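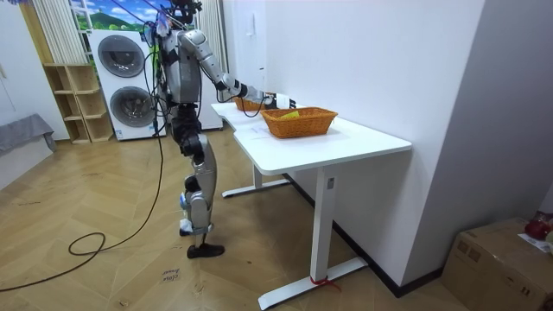

Woven baskets, white desk, herringbone floor.

I have now kept storage notes on pears and apples through one full winter, and the season's first boxes are in again, so it seems a reasonable time to write down what I changed and what I left alone.

The fruit comes from two places. The apples are a late red variety from an orchard at Plornley, sold by the box at the gate. The pears come from a neighbour's tree in Stetow, which nobody has pruned properly in years and which crops heavily regardless. Pears have to be picked hard and ripened off the tree. Left on the branch they soften from the core outward, and by the time the skin yields to a thumb the middle is brown.

The main variable is temperature, and the second is humidity. A domestic fridge handles the first well enough and the second badly. Modern frost-free units dry the air on every cycle, and an unwrapped apple on an open shelf goes leathery. The crisper drawer slows this down. A perforated bag inside the crisper slows it further. A sealed bag goes too far the other way: water condenses on the inside and mould starts at the stem end.
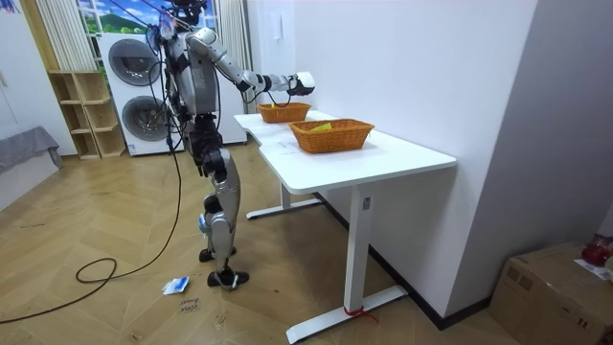
3 min read

I weighed a marked set of apples in the old laundry, unrefrigerated, from picking until the end of June. The first set was laid out on slatted racks. The second was wrapped singly in newsprint and packed into a Studel crate with the lid resting on top. The wrapped fruit lost noticeably less weight and, more usefully, one bad apple did not take its neighbours with it. The racks looked neater and were easier to inspect. I have gone back to newsprint.

Humidity was logged with a Wako meter, a cheap one with no calibration certificate. I checked it against the salt method: damp table salt in a sealed container should settle near 75 per cent at room temperature, and mine settled at 77. I subtract the difference and move on. The error will be larger towards 100 per cent, but the laundry never gets there.

Ethylene deserves a mention because it gets blamed for everything. Apples and pears both give it off and both respond to it. In a cold store with the door shut this matters a great deal. In a bowl in a ventilated room it matters less, though I still keep the two apart until I want the pears to soften. Then I put them together in a paper bag at 20 degrees and check the neck daily. Press beside the stem, never on the shoulder, or the bruise will show by dinner.

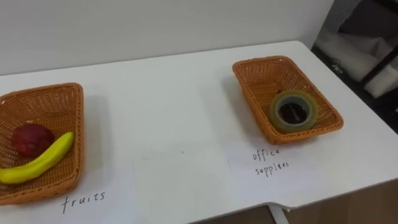
Rectangular baskets with flared sides, fruit in the one on the left.

Containers for fruit in daily use are a separate question from storage. An open weave lets air in underneath, but a coarse one will mark a soft pear, so I line mine with a folded tea towel and wash it with everything else. Depth matters more than material. With more than two layers the bottom fruit gets forgotten. A shallow colander works as well as anything sold for the purpose.

Changes for this season:

Sort on arrival. Anything with a missing stem or broken skin goes straight to the stewing pot.

Label crates with the picking date - my pencil notes on the newsprint were unreadable by winter.

Leave the pears in the fridge for 6 days before ripening the first lot. Last year I skipped the chill for one batch and it softened unevenly.

Move the meter off the external wall. It was reading the wall as much as the room.

I still have no good answer for quinces. They perfume everything stored near them, including the flour, and are currently in the shed in a bucket.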